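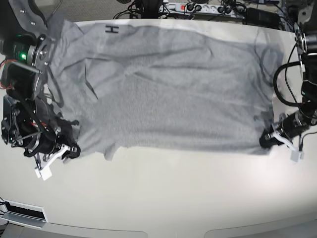 Gray T-shirt laid out sideways on the white table, wrinkles still in.

Textile Care 80, Unit 4: Folding Knits
Eshun Room, Clillmont

Welcome to my favorite unit! We start with the plain short-sleeved T-shirt, a wonderful teacher – jersey stretches, curls and creeps while you work, and you feel all of it in your fingertips.

Before any fold, spread the shirt flat and look at the hem. If it waves, the body is bunched somewhere higher up. Smooth from the middle out with open palms and don't tug on the corners (tugging just moves the wrinkle). Heather gray is great for practice, though its speckle can hide a shallow crease, so go by touch too. 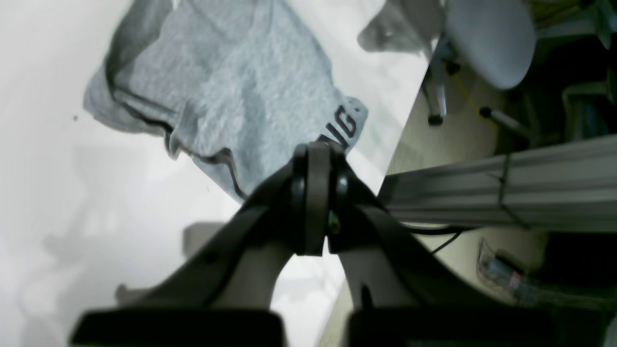
Once the body is smooth, bring each side in to the center line, lay the sleeves back, then fold up from the hem in thirds. With a printed shirt, decide first whether you want the lettering on top or tucked inside. Both are fine – just be consistent through the stack!

For next time: read page 13 of the Plarbridge packet and fold one shirt three different ways. Bring the one you like best.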